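The Case for Paying the Late Fee

The Jondstead public library did away with late fees in May, and everyone I know is delighted. I'm trying to be. I grew up owing that library money, and I find I miss the arrangement the way you might miss a stern aunt.

I understand the argument. Fines fall hardest on people who can least afford them, and a child who owes three dollars on a dinosaur book may never come back. I believe all of it. If the change had come up for a vote I would have voted yes, then gone home and sulked.

What I'm sulking about is small. A late fee was the last honest bill in American life. You kept the book 8 days too long, you paid for 8 days, and you were square. There was no plan to upgrade to. The person at the desk took your coins, gave you a look, and let you check out something else to be late with.

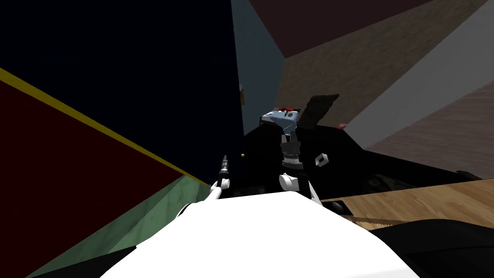 White arm, black wrist, gray paddle. Computer rendering.

Compare that with how the rest of the world now handles my forgetting things. I signed up for Orkex, a meal planning service, on a free trial. I planned three meals. By the time I noticed the charges I could have bought a decent used refrigerator. Orkex never sent me a cross letter. Why would it? My being forgetful was the whole business. It would no more have reminded me than a fish hook would clear its throat.

The library wanted its book back, and I think that matters more than the dimes did. Somebody else in town was waiting for the thing on my nightstand, and the fee was how that stranger got a word in. My mother put it more bluntly, usually from the driver's seat, with the engine running and me digging under the couch.

Now the loan renews itself. Then it renews itself again. At some point a polite email arrives, in the same inbox where I keep 1,640 other polite emails, and I leave it there to ripen. The book I have out right now is a history of canals. I've had it since the spring. I have read as far as the locks, and I'm told somebody has a hold on it, and I feel bad about that in a general way, as one feels bad about the ocean.

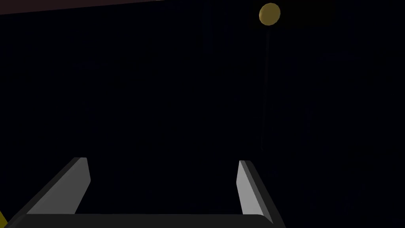
Pale gray finger against near-black navy. Computer rendering.

The usual answer is that a grown man shouldn't need a fine to return a book. Agreed. He also shouldn't need a beep to put on his seat belt, or a deadline to do his taxes, and I have noticed how we do when those are left to our better natures. I am not a wicked person. I just do very little that doesn't have a date on it.

So I have made my own arrangement. There's a jar on my kitchen counter, and every day the canal book is late I put in a quarter. When I finally take the book back I'll hand the jar over as a donation, which the desk is apparently allowed to accept so long as I don't call it what it is. I asked. The look I got was the old look, and I was so pleased to see it that I nearly confessed about the canals.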